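Datasets > Manipulation > Plasow Laundry > README

# Plasow Laundry

Wrist-camera episodes of a two-finger gripper unloading front-loading washers into baskets. Recorded by the Rimach group for our study of when a policy should let go of cloth. Released 2018-07-07.

Shares: 12 | Comments: 4

## Contents

- 1,331 episodes, each one item moved from drum to basket
- 2 washer models
- RGB from the wrist camera, joint positions, gripper width
- A release label for every episode, marked by hand

## Method

We trained one policy on the full episodes and a second one on the same data with the release label added as a target. Both see only the wrist camera and the gripper width. Neither gets a depth image or a model of the cloth.

## Result

The second policy left fewer items hanging between the door and the basket. The gain was clear on towels and shirts and small on socks, which mostly fall in whichever policy is used. On bedsheets the two were the same, and both were poor. Per-item scores are in `results/release.csv`.

Most of the remaining failures are items that end up across the basket rim. We count an item as placed only if no part of it touches the washer or the floor. Earlier drafts used a looser rule, so numbers from January should not be compared with these.

## Sample frame

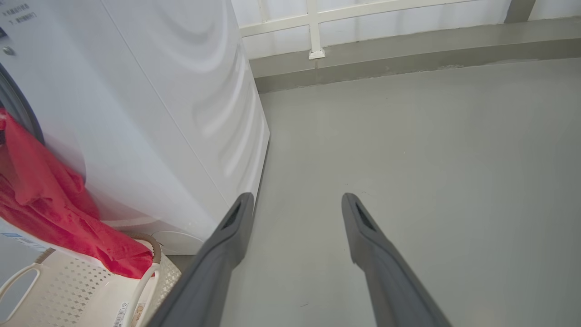
*Wrist view, fingers open. Red cloth hanging from the door area over the rim of a white basket.*

## Known problems

Bright backgrounds wash out in episodes shot toward daylight. We did not correct exposure. Gripper width drifts slightly over long sessions, and the zero is reset at the start of each one. Small print on washers and basket labels is often unreadable at this size, so don't plan on using it.

## Use

Free for research. Please name the Plasow Laundry set and the version you used.

Related items

- Flandport Shelf Picking
- Plasow Folding, first release
- Rimach Org: gripper calibration notes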